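Print this page | E-mail this page
Shares: 10 | Comments: 4

CHAPTER 2
What a Slogan Can and Can't Do

Ask the owner of a small firm to name the most important words the firm has ever written, and most will recite the slogan. Ask the firm's customers to recite it and you will usually get a polite silence. This chapter is concerned with that gap, and with why so much money is spent inside it.

You have probably been told already, in this course or at work, that a good slogan "lodges in the mind." Some do. The ones everybody can quote have been repeated on television, packaging and billboards for decades, by companies that could afford to keep paying. We remember them for the same reason we remember the telephone number of the house we grew up in. Whether the wording did much of the work is a harder question, and the people who sell wording are not the best people to ask.

2.1 The Cluvow case

Cluvow made cleaning products for offices and sold them through wholesalers. Its slogan was "Clean, and then some." The new marketing manager, Thijs Van der Linden, thought it sounded tired and hired an agency, Vogler, to replace it. Vogler ran workshops, interviewed staff and came back with "The shine you can feel." The new line went on the vans, the invoices and the lids of the tubs.

Sales rose over the following year. Vogler put the rise in its brochure, with a chart. What the brochure left out was that Cluvow had cut its prices in December, and that its closest rival, Hellau, had stopped supplying two of the same wholesalers. Any of these things could have moved sales. Perhaps all of them did. Nothing in the chart lets us tell them apart.

Van der Linden later asked the wholesalers' buyers whether they had noticed the change. A few had. One thought the old slogan was the new one. Several asked about delivery times.

Keep this case in mind when you read success stories in the trade press. A sales figure that goes up after a slogan changes is a sales figure that went up. Before you give the slogan credit, look for the price list, the competitors, the season and the size of the advertising budget.

2.2 What the tests measure

Agencies often defend a slogan with a recall test. People are shown a line, given something else to do, and then asked to write the line down. Clostix, a maker of storage boxes, tested its proposed slogan this way on more than 2,000 shoppers and was pleased with the score.

Look at what was asked, though. The shoppers were sitting down, they were being paid, and they had been told to read. A person in a store aisle has none of that going on. She wants a box that fits under the bed and she wants to go home. A line that survives a quiet room may not survive the aisle - and even if it does, remembering a line is a long way from buying the box.

There is a second problem. Recall tests favor short lines with rhyme or odd wording, so agencies write short lines with rhyme or odd wording. The test ends up choosing the slogans, and what the firm sells drops out of the picture. Try covering the company name on the next ten slogans you meet and see how many could belong to a bank, a bakery or a dentist.
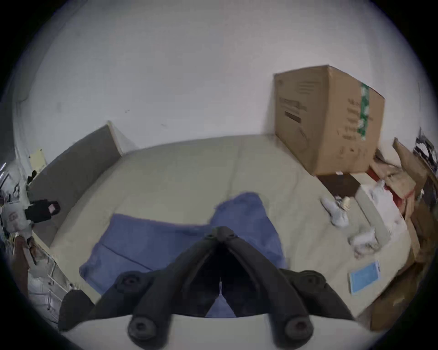 2.3 Before you begin the chapter

You will be asked to judge slogans throughout the pages that follow, and it is easy to slide into saying which ones you like. Liking is allowed, but write it down separately. For each line, note what it claims, who is supposed to hear it, and what you would expect to see if the claim had reached them. If you can't fill in the last part, say so. A blank is a perfectly good answer at this stage and will earn more credit than a guess.

We start with the oldest use of the slogan, the shop sign, where the writer at least had to stand behind the counter and face the people who read it.

Print this page | E-mail this page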